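Interior Care and Room Setup
Unit 3: Round Tables, Hard Floors and Plain Work Rooms
Course handout, Cindton Evening Program

Read this before the practical. Bring it with you, along with the room sheet from Unit 2. The sheet is graded and the handout isn't.

1. What this unit covers

Units 1 and 2 dealt with rectangular furniture and carpet. Most rooms you will be asked to set up or clean have at least one round table and a hard floor, and both need a slightly different approach. We also look up in this unit. Students lose more points on ceilings than on any other part of the room sheet, mostly by leaving that section blank.

Terms used in this unit:

Rim: the outer edge of the tabletop, including the underside as far in as your fingers reach.
Run: the direction the floor planks go.
Open ceiling: a ceiling where pipes, conduit or fittings are left in view.
Clear path: the floor you keep free so a person can walk all the way past a table.

2. Round wooden tabletops

Look at the grain before you wipe. On a plain board top the grain runs one way and you follow it. On some round tops the grain fans out toward the edge, so there is no single direction. Wipe in wedges. Start near the middle, pull the cloth out to the rim, lift it, go back to the middle and take the next wedge. Don't go around in circles on a fanned top. Circles drag dirt across the grain and leave rings that show up under tube lights.

Use a cloth that is damp and wrung out. If you can squeeze a drop from it, it is too wet for wood. Dry with a second cloth right away.

The rim gets its own pass. Hands rest there, chairs bump it, and bags get dragged over it. Hold the cloth over the edge with your thumb on top and your fingers underneath, and walk around the table. Walk; don't reach across. A reach across a wide top puts your sleeve on the part you just cleaned.

Light oak colors show cup marks less than dark finishes do, which makes them easy to miss. Crouch until your eyes are level with the top and look toward the light.

If the table has a single center leg, check that the top doesn't tip when you press on the rim. If it tips, write it on the sheet and leave it alone. Tightening is covered in Unit 5.

3. Wood-look floors

Many floors that look like wood are laminate. Treat any floor you aren't sure of as laminate until you are told otherwise. That means a nearly dry mop, no steam and no oil soap.

Mop along the run. Where the planks go diagonally to the walls, follow the planks anyway and finish the corners by hand. It feels awkward at first and takes a little longer. The seams are where water gets in, and a mop pushed across them leaves a line of water at every one.

Gray-brown floors hide dust well and hide grit very well. Sweep first even if the floor looks clean. Grit under a mop scratches.

Shoes: flat soles, clean, no heels. Check the treads for stones at the door. If other people are working in the room, ask them to step off a section before you start on it, and don't mop around their feet.

4. Placing a round table

A round table wastes the corner it stands in, so don't put one in a corner. Leave a clear path on every side that people will use. Measure from the rim and not from the leg. On the practice layout in the Tillman room, the clear path is 70 cm on the door side and 64 cm on the others. These are our working numbers for that room. Other rooms will have their own, and the building's rules always come before ours.

Lift to move. Two people, one on each side, hands under the top only if the top is fixed to the base. Otherwise lift by the base. Never roll a round table on its edge over laminate.

5. Ceilings and fittings

Stand in the middle of the room and look up before you bring anything in. On the sheet, note the following.

Lights: type, where they are, and whether they are on. Write down any tube that flickers.
Air conditioning: wall or ceiling, and what is under it. Papers and loose covers should not go below an outlet.
Pipes and conduit: whether they are open, and which way they run.
Anything fixed near the ceiling that you can't name: write "small fitting" and the corner or wall. Don't guess.

White pipes on a white ceiling collect dust on the top side, where you won't see it from the floor. Dust them before you touch the table or the floor. Work from the highest point down. We use the Indix extension duster for this; sign it out and sign it back in with the head still attached. Do not stand on a table to reach a pipe, including a table you have tested.

Don't clean inside the air conditioner. Wipe the outer housing if you have a safe step and a partner, and only when the unit is off.

6. Order of work

Ceiling and pipes
Light fittings, outside only
Air conditioner housing
Walls, if marked
Tabletop
Rim
Floor, along the run, finishing at the door

7. Practical

You work in pairs. One person calls out the items and the other fills in the sheet, then you swap for the second half. Compare your notes on the tabletop, floor and ceiling with the two views here. Both partners sign the sheet. Hand it in at the Nullo desk on the way out.

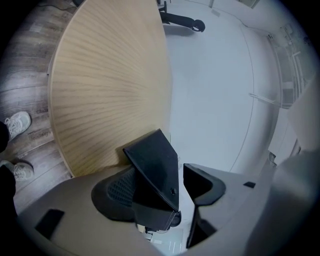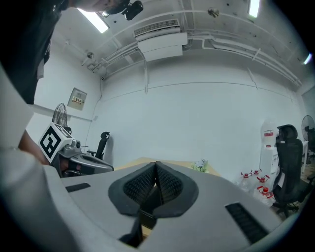
Figure 3. Round oak-colored tabletop and wood-look plank floor (first view); white ceiling with open pipes, lights and wall air conditioner (second view).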